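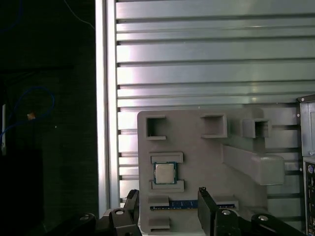

Acta de la reunión de la compañía de teatro Athumani

Asistentes: Leonilde Tavares (preside), Amândio Pinheiro, Glória Moreira y Abílio Valente (acta). Excusa su ausencia Afonso Marinho.

1. Se aprueba el acta anterior.

2. Taquilla. La última función dejó 2432 euros. Quedan por cobrar 375 del grupo escolar.

3. Obra de otoño. Se elige «Sinano», con 8 papeles. Lectura el domingo a las seis.

4. Vestuario. Se autoriza a Glória un gasto de 200 euros en telas.

5. Ruegos y preguntas. Amândio pide ensayar con luces desde julio. Queda pendiente.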